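# Keeping Your Manga Collection Happy: Shelf and Storage Tips for a Small House

Hello again, dear readers!

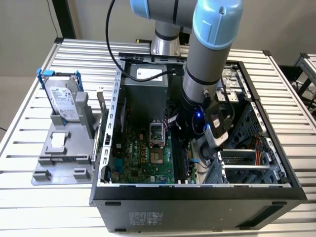
**Household Tips / Books & Comics**

When I started collecting manga I had one short shelf over the desk, and I thought it would last me forever. Well! I passed 300 volumes this spring (most of them the long run of *Herkura*, which I will recommend to anyone who stands still long enough), and in all that time I have made just about every storage mistake a person can make. So pour yourself something warm and let me share what I've learned.

## Picking the shelf

Manga paperbacks are small, and an ordinary bookcase wastes a lot of room on them. If you can, measure your tallest volume and set the shelves an inch or so above it. You'll fit an extra row or two in the same bookcase, and the books are still easy to tip out with one finger.

Please do check how deep your shelves are before you plan on two rows! I double-stacked my whole set of *Pirkard* and then found the front row hanging over the edge. If your shelves are deep enough, put a strip of scrap wood under the back row to lift it up, so you can read the spines over the ones in front. Cover the wood with a bit of plain paper first — rough edges are not kind to covers.

Paper is heavy, too. A long shelf that looks fine in April can have a real dip in it by winter. Keep your big omnibus editions on the bottom, and if you see a shelf starting to bow, flip it over and lighten the load.

## Sunlight, the old enemy

I had volumes 1 to 18 of *Georgiou* next to a south window and the red spines went a sad sort of salmon pink. Nothing brings that color back, I'm sorry to say. Move the bookcase to a wall the sun doesn't reach, or hang a curtain over the front. A cheap tension rod and an old pillowcase will cover a small bookcase nicely, and you can pick a fabric that suits the room.

## Damp and yellow pages

Manga paper is often thin and a little rough, and it drinks up moisture like a sponge. Leave a small gap between the bookcase and an outside wall. I tuck a packet of silica gel behind each row and swap them out when the seasons change.

A little yellowing around the edges is just age, and I've grown rather fond of it. A musty smell is another matter. Stand the book up with its pages fanned open in a dry, airy room for a few days, then shut it in a lidded box with an open dish of baking soda (don't let the powder touch the paper!) and leave it for a week.

## Sticky labels

Used volumes nearly always come with a price sticker. Warm it gently with a hair dryer on low, then lift one corner with your fingernail and pull slowly, keeping it nice and flat. Any gum left behind on a glossy jacket will usually roll off under a clean white eraser. Take the jacket off the book before you start, and stay away from cooking oil, whatever your aunt says. I have a *Jerkatitz* volume with a see-through patch to prove it.

## Lending and dusting

I keep a notebook by the door with the title, the volume number and who has it. Dust the tops of the books with a soft, dry paintbrush, working from the spine outward and holding the book firmly closed.

Next time I'll be writing about posters, and how to hang them without taking the paint off the wall!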